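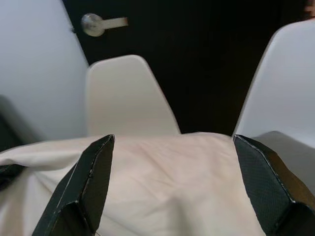 Cream cloth from the Lollar bolt, spread out before folding. Two white chairs behind.

August 2018, textile bench

Started on the cream piece today. It is the one that came with the Lollar order and has been in the bottom drawer of the Justham cabinet since then, folded in four. It has a slight pink cast next to real white, so for the log I am calling it cream and not white. The old label said "natural," which we also use for two other cloths, and that has caused mix-ups before.

Measured flat on the cutting mat before anything else: 103 cm on the long side, 93 cm on the short side. Both taken along the edge with the steel rule, cloth smoothed by hand but not pulled. The short side reads 1 cm less if I let the cloth relax for a few minutes first. I wrote down the first reading.

Old fold lines are still there. They did not come out with smoothing. Options are steam, or a damp press, or leave it hanging overnight on the rail. I would like to keep it away from the iron until we know how it takes heat. A cut-off from the same bolt should be in the Meireles box, so test on that first. Looked for the cut-off and found only the gray one and a strip of lining. Will look again.

Folding trials, morning. The point is to settle on one way of folding the large pieces so that they all fit the same shelf. Width of the shelf is 46 cm, inside measure.

Method A: in half along the long side, in half again, then in thirds. Comes out too thick at the center and the top layer slides when the pile is moved. Fits the shelf with room to spare.

Method B: in thirds along the long side, then in half. Flatter. Gives 46.5 cm on the short side, so it catches on the upright by a hair. I could push it in but it leaves a crease on the outer layer, and the whole idea was to get rid of creases.

Method C: same as B but with a narrow turn along one edge first, 7 cm. Goes in without touching. The turn makes that edge a little bulky. Three pieces stacked this way lean to one side, so every other one has to be turned around.

C is the best so far. I don't love the turn, but it is quick and it can be done by one person standing in one place. A and B both needed me to walk to the other side of the table.

Note on handling: this cloth is soft and does not hold a straight edge once it is lifted. One corner always drops and folds under, and then the next fold traps it. Worth checking the far left corner before every fold. I missed it twice and had to open the whole thing up again. The heavier Sidari cloth doesn't do this at all, so times from the two should not go in the same column.

Afternoon. Repeated C on the cream cloth until it felt regular. Wrote the times in the green book, not here. The first few are slow and I would leave them out. Lint was worse than expected – picked a fair amount off the mat and off my sleeves. Brushed the mat down before putting the light-colored pieces back on it. Please keep dark cloth off that end of the bench until the mat has been washed, the fuzz goes both ways.

Also tried rolling on a cardboard tube, for comparison. No creases, but the tube is longer than the shelf and there is no place for it except standing in the corner. Fine for one piece. Not for the whole set.

Left the cream cloth on the rail at the end of the day, long side down, clips at both corners and one in the middle. The clips have rubber pads but two of the pads are worn through, so I put a scrap of cotton under each of those. If clip marks show tomorrow, that is where they will be.

To do
– Find the cut-off, Meireles box or the drawer under it
– Steam test on the cut-off, both sides, before touching the big piece
– Change the label from "natural" to "cream" on the drawer and in the stock list
– Measure again after hanging, same rule, same order of sides
– New pads for the clips
– Try C with the Sidari cloth, separate page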